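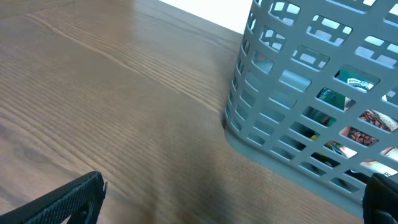 Robotique de manipulation, notes de la séance 4
Le kit Brevent : on l'achète ou pas ?

Bon, vous êtes plusieurs à m'avoir demandé à la fin du dernier cours ce que je pensais du kit Brevent de chez Drerkov, alors je reprends ça au propre (enfin, presque au propre).

Ce qu'il y a dans le carton
Une pince à deux doigts, une petite caméra à fixer au poignet, le câble, la bride et un accès au logiciel Cordeiro. Le bras n'est pas compris ! Relisez bien le devis, la ligne est en bas de page et je me suis fait avoir la première fois.

Le montage
Comptez environ 200 minutes si vous n'avez jamais touché une bride, beaucoup moins ensuite. La notice saute de l'étape 11 à l'étape 14, j'ai écrit au fabricant en mars et j'attends toujours. En gros, on branche la caméra avant de serrer les vis du poignet, sinon on redémonte tout.

La vue au poignet
C'est ce que je préfère dans ce kit. On garde les doigts dans le champ pendant l'approche, et pour régler l'ouverture c'est un vrai confort. Par contre, dès qu'on travaille près d'un panier ajouré, ça se complique : un paquet de café derrière une grille en plastique, pour le détecteur, c'est une poignée de petits morceaux de paquet de café. Cordeiro propose un mode « occlusions partielles », activez-le tout de suite. Et méfiez-vous du bois veiné, les lignes du plateau attirent le détecteur de contours comme un aimant. J'ai fini par monter le seuil d'un cran et ça va nettement mieux.

Mon avis
Pour un TP, je dis oui, avec plaisir même. Pour de la production, je regarderais plutôt l'offre de Prondidbridge, plus chère mais avec une assistance qui décroche le téléphone.

À préparer pour la prochaine fois
Relire la partie sur le repère caméra et le repère outil, puis faire à la main le changement de repère de la fiche 4. Sur papier, s'il vous plaît ! Apportez aussi un objet de cuisine léger et pas fragile, on s'en servira pour les essais de saisie.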